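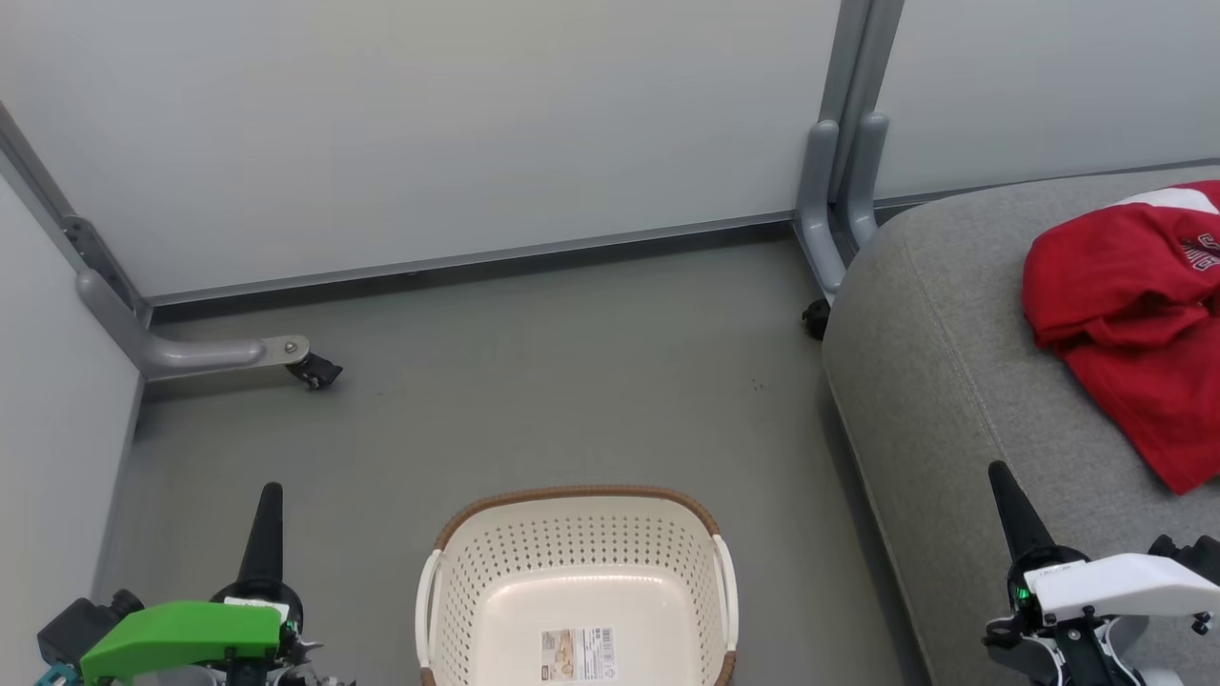

My mother-in-law would have told you to soak the dal overnight, according to the cook I spent Saturday morning with, and she would have been wrong about that and right about nearly everything else. I'd asked one tiny question about dal makhani and got an hour and a half of answer. Best kind of interview!

Print this page | E-mail to a friend

Sep 5, 2020

She runs the takeaway kitchen at Gernura, over in Lindon, and she'd rather I didn't put her name in (her regulars all call her Aunty anyway, so I'll do the same). I've been buying her dal since May and trying to copy it at home ever since, with very average results. Mine tastes like lentils. Hers tastes like someone loves you.

So, the soaking. "Eight hours is plenty," Aunty told me. "Put them in water at breakfast, cook them after work. Leave them too long in summer and they start to smell sour." She uses whole black urad with a small handful of kidney beans, and she rinses until the water stops looking like dishwater. I confessed I usually rinse once. She put her tea down.

Then we got on to the simmering, and I'd been miles off. I was giving mine 50 minutes in the pressure cooker and calling it dinner. Aunty does the pressure cooker too, but afterwards it goes into a heavy pot on the lowest flame for another 2 hours, with a stir whenever she walks past. "You mash a few against the side with the spoon," she said. "That's your creaminess. People throw in cream because they got bored of stirring."

She does use cream, mind you! Just a splash at the end, and butter before that, when the ginger, garlic and tomato go in. For a pot using 700 grams of dry lentils (she's feeding a crowd, I'd halve it and then halve it again) she wouldn't tell me how much butter. I asked twice. She said, "Enough," and offered me a biscuit.

I also wanted to know about the smoky flavour, because I'd been adding smoked paprika and feeling quite clever. Aunty was very polite about it. She heats a bit of charcoal till it glows, sits it in a little steel bowl on top of the dal, drips ghee on it and claps the lid on for a few minutes. "Open a window first," was her only warning.

We had ours with plain rice and raw onion with lemon squeezed over. She reckons it's better the next day, loosened with a bit of hot water, and she won't freeze it.

I've got urad soaking on the bench as I type this. The paprika is back in the cupboard.

Print this page | E-mail to a friend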